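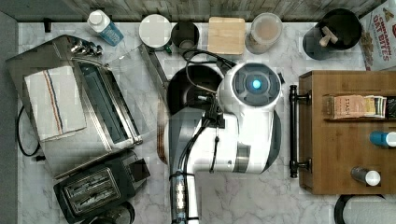
The Breakfast Counter That Grew

I cook breakfast at 6 every morning, and for a long time I did it on a strip of counter the width of a place mat. The rest was stuff. Then my friend Wellington Araújo came over from Barkdale in December, moved two of my jars to butter his toast, and asked me very sweetly where I kept my kitchen.

So I went on a bit of a tear! My first rule was that anything used before 10 in the morning could stay out, and everything else had to find a cupboard. The toaster and the toaster oven both made the cut (I know, I know - but a bagel and a tray of cinnamon toast are two different jobs). I like a striped towel over the top while the oven is off, and I pull it away before I turn anything on.
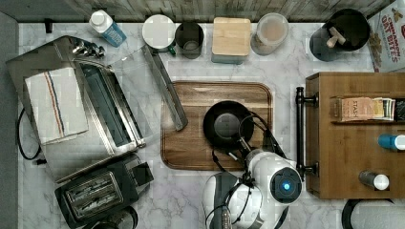
My second rule was that the small things go against the backsplash in one row. Mugs, jars, the wooden utensil in its holder, all of it. You lose a few inches at the back and get the whole front of the counter to work on, and wiping marble is a joy when you aren't lifting 678 little objects to do it. I did try a tiered shelf from Brekora first, and it went back to the store because the cereal wouldn't fit under it.

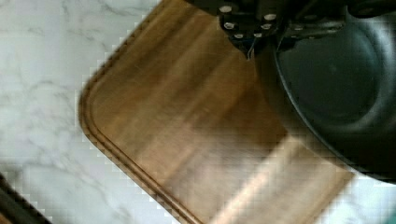
One Good Board

If you buy one thing, buy a heavy wooden board with a groove cut along the edge. Mine catches the juice from oranges and tomatoes, and I rub it with oil whenever the grain starts looking thirsty. I don't line it up with the wall either, I turn it to suit my elbow.

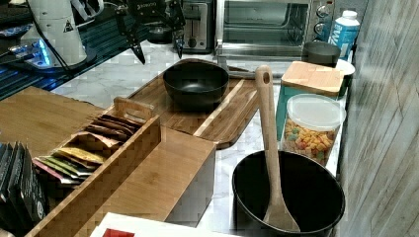
Cereal is where I got stubborn. I wanted it out of the box, and Wellington swore it would go stale by lunch. A clear jar with a lid settled that argument, and those orange, yellow, red and green rings are the most cheerful thing on the marble, right in front of the teal canister with the bamboo lid. The little black bowl lives on the cutting board, so I can pour, slice half a banana over the top and eat standing up while the coffee finishes.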